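Moving the choir's recordings off the old server

Our choir in Jullthorpe has 17 seasons of rehearsal tapes and concert recordings, and since August I have been the one looking after them. Most sat on a server Brock Perron set up when he still sang bass. I copied everything to two drives before Monday's rehearsal.
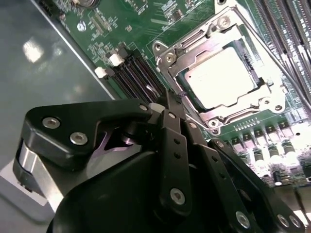 Processor in its socket, green board.

The copying was easy. The naming was not. Half the files were called "final" -- including three versions of the same Easter concert. I now put the year first, then the piece, then the hall.

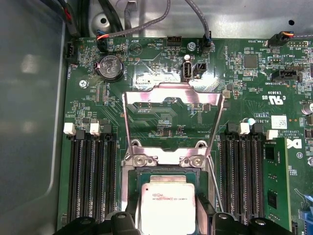
What I kept

All the concerts, and any rehearsal where Roos Boersma talks through a piece. Her notes on vowels are worth more to me than the singing. I deleted 200 files of chairs scraping and people looking for pencils.

Stanisława Bielecka wants the Merulen concert on CD for her sister. I said yes -- it will take me a week or two. 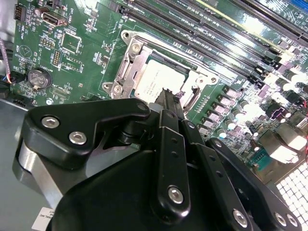

Still missing

The spring concert at Camenzind. If you sang in it and have a copy, even a bad one, please bring it to practice.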